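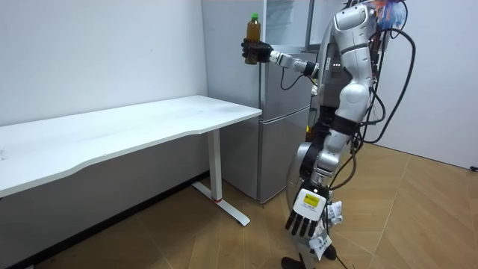
Asunto: Re: [manipulacion] Kit de mano Drollo: par de agarre y cableado de muñeca
De: Negin Mirzaei
Fecha: 11 de junio de 2023
Lista: manipulacion

Respondo por partes, con el texto original intercalado.

> Estamos valorando el kit Drollo para un humanoide de tamaño
> completo. La ficha da 2000 g de carga útil en agarre cilíndrico.
> ¿Alguien lo ha comprobado con el brazo extendido y no solo en
> banco?

Sí, con reservas. La cifra de la ficha corresponde a un cilindro rígido y con la muñeca en posición neutra. Con botellas de plástico blando el límite útil es otro: la pared cede antes de que el controlador dé el contacto por estable, y el lazo de fuerza sigue cerrando. Nosotros trabajamos con un máximo de 1425 g y no hemos tenido motivo para subirlo. La postura de la foto – brazo adelantado a la altura del hombro, botella vertical con el tapón hacia arriba – es la que usamos como referencia para los ensayos de sujeción.

Recomiendo bajar la consigna de corriente de los dedos a 220 mA para envases deformables. El valor de fábrica es bastante más alto y está pensado para herramientas.

> El distribuidor (Ostside) nos ofrece la versión con cable externo
> o la versión con paso interior por el antebrazo. La diferencia de
> precio es considerable.

Tenemos la de cable externo. El bucle que cuelga bajo la muñeca necesita holgura suficiente para la pronación completa, pero si se deja demasiado largo roza con los muebles cuando el brazo trabaja por encima de una mesa. El manual no indica longitud; hay que ajustarla por prueba. Para laboratorio me parece aceptable. Para una instalación que vaya a estar delante de clientes pagaría el paso interior.

Conviene preguntar a Ostside por la revisión del conector. Las unidades anteriores a diciembre llevan uno sin enclavamiento, y se suelta con tirones laterales. El recambio existe, pero hay que pedirlo aparte.

> ¿Compatibilidad con el controlador Hoshino?

Funciona a 24 V sin adaptador. El driver que publica Drollo no implementa la lectura de temperatura de los motores, de modo que la protección térmica queda solo en el firmware de la mano. Si se dispara, los dedos pasan a estado libre y sueltan el objeto sin aviso previo al nivel superior. Es el defecto más serio del producto y está sin corregir en la última versión que he probado.

> ¿Y el servicio de puesta en marcha de Faltedthorpe? ¿Merece la
> pena?

Depende del equipo. Cubre montaje mecánico, calibración de los dedos y una sesión remota de ajuste. No cubre la calibración del brazo ni la corrección de la transformada de muñeca, que en nuestro caso fue lo que llevó más tiempo. Si ya tenéis a alguien que haya integrado una mano de varios dedos, yo lo omitiría.

Puedo pasar el fichero de parámetros a quien lo pida por privado. Está comentado en inglés y las ganancias del pulgar son provisionales.

Un saludo,
Negin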